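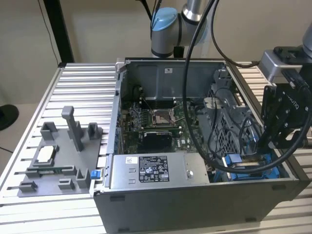
Keep the Tower Case

The desktop tower is going out of fashion in offices, and the usual argument against it is volume. A small sealed unit occupies a fraction of the desk and draws less power. Both points are correct. Neither says much about what the machine costs over its service life, and that figure is decided mostly by how long it takes to get at the parts.

Lay a conventional case on its side, take off one panel, and the whole board is in reach from above. Memory slots run in a row near the edge. The CPU socket has a metal retention frame that opens on a hinge. Drives sit in their own cage, and in the better designs the bay latches are bright blue, so a technician who has never seen the model knows where to put a thumb. Colored latches cost the manufacturer next to nothing. I would make them a purchasing requirement.

At Ramalho we maintain 285 desktops, split between towers and a compact line sold under the Trurnent name. A drive swap in a tower is booked at 6 minutes. The same job in a Trurnent is booked at 40, most of it spent lifting out a board that should never have been on top of the drive. Clementina Peixoto, who runs the Plonoscombe bench, has argued for two years that the compact units should carry a labor surcharge in the budget. She is right, and the surcharge should be charged to the department that chose them.

The standard objection is that drives rarely fail now. Failure is only one reason to open a case. We also open them for memory upgrades, dust, and removal of storage before disposal. Disposal alone can take up to 60 machines out of service in October, and every one has to give up its drive first.

Bandero's current tower still uses a cage and carriers. The next revision reportedly drops them for a bracket with four screws. Buyers should ask about this before signing, and should ask to see the side panel come off. If the sales representative needs a screwdriver for the drive, write down the time it takes and put it in the comparison sheet next to the price.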